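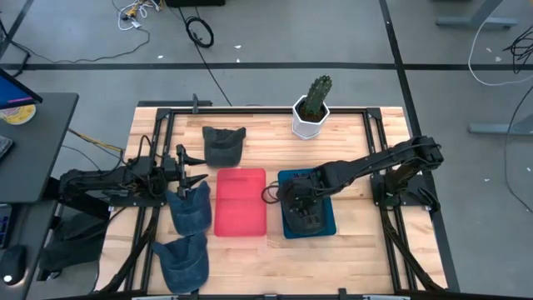
Bench 2, three caps, two trays, cactus.

Search this notebook
Go

July, posted 4:40 pm by Anum Usmani
Filed under: Source checking, Defense, Rumors

Spent most of today on the Vokholm story, the one saying the defense minister there is about to be fired over leaked troop plans. I don't buy it yet.

Rukhsana pulled 314 posts that repeat the claim. After stripping out copies we had 24 with any wording of their own, and every one of those leads back to the same Magsi column. The column cites "a person close to the palace." No date for the meeting, no place, no second source. It does say the president was furious. Who saw that?

The troop numbers bother me more. Magsi says 200 officers were questioned. The Villevbridge radio transcript, which people keep quoting as confirmation, says 176, and it's talking about a routine pay audit in the spring. Different month, different ministry. Somebody mashed the two together and it stuck.

Ran the column through the Iswood matcher twice. Second run flagged two paragraphs as close to a piece from last year about a different minister, who kept his job, by the way. I'd like Rukhsana to read both side by side before we lean on that. The matcher loves to flag stock phrases like "inner circle."

Marking it unconfirmed. Rukhsana wants "likely false," and I think that's too strong when all we've shown is bad sourcing. He may well get fired for some other reason.

To do: get the original audio from Villevbridge, ask Magsi's editor about the 200, fix the broken date column in our sheet.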